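## 4. Setting Up a Reading Group in the Reinholz Catalog

This section applies to branch staff and to members who hold organizer rights. Complete Section 3 (Member Accounts) before starting. A group cannot be opened from a guest account.

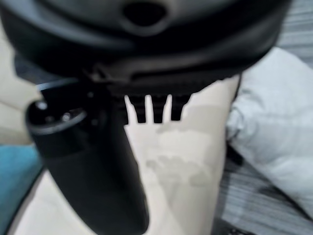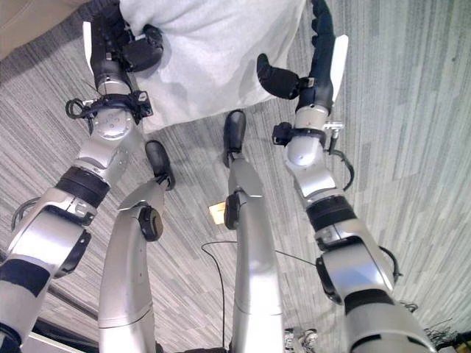 ### 4.1 Creating the group

1. Sign in to Reinholz with your staff or organizer card number.
2. Open **Groups** and select **New reading group**.
3. Enter the group name. Names may not repeat the name of an existing group at the same branch.
4. Select the home branch, either Pedden or Flosodside. The home branch determines where reserved copies are held for pickup.
5. Enter two organizers. The second organizer receives all notices sent to the first and can approve new members.
6. Select **Save as draft**.

**Note:** A draft group is visible only to its organizers and to branch staff. It does not appear in the public listing until step 4 of Section 4.3 is complete.

### 4.2 Building the reading list

1. Open the draft group and select **Reading list**.
2. Search by title, author or shelf mark. Select **Add** beside the edition the group intends to read.
3. Check the page count shown beside each edition. Large-print and paperback editions of the same title often differ, and discussion questions that refer to page numbers should name the edition.
4. Drag titles into the order in which they will be discussed.
5. Assign a discussion date to each title. A date may be left open, but copies cannot be reserved for a title without one.
6. Enter any notes for members in the **Before you read** field. The field accepts up to 2000 characters, including spaces.

**Caution:** Removing a title from the list cancels every reservation attached to it. The reservations are not restored if the title is added again. To postpone a title, change its date instead.

Titles held only at the Multivcombe store are marked with an **M**. These are delivered to the home branch on the weekly van and should be requested well ahead of the discussion date.

### 4.3 Opening the group to members

1. Select **Membership** and choose **Open** or **By approval**.
2. Set the maximum number of members. Branch meeting rooms have posted limits, and the number entered must not exceed them.
3. Review the public description. Do not include home addresses or personal telephone numbers.
4. Select **Publish**.

Members who join after copies have been reserved are placed on the regular waiting list for the current title. They are included automatically from the next title onward.

### 4.4 Error messages

**Message 602, "List incomplete"** - at least one title has no edition selected. Return to the reading list and choose an edition for each entry.

**"Organizer not recognized"** - the card number belongs to an expired account. Renew the account at the desk, then enter the number again.

If a message persists, send the group name and the text of the message to Joscha Weidemann, Group Services. Requests to transfer a group between branches are handled by Hartmut Kasten and require the agreement of both organizers.

Section last revised 12/07/2024.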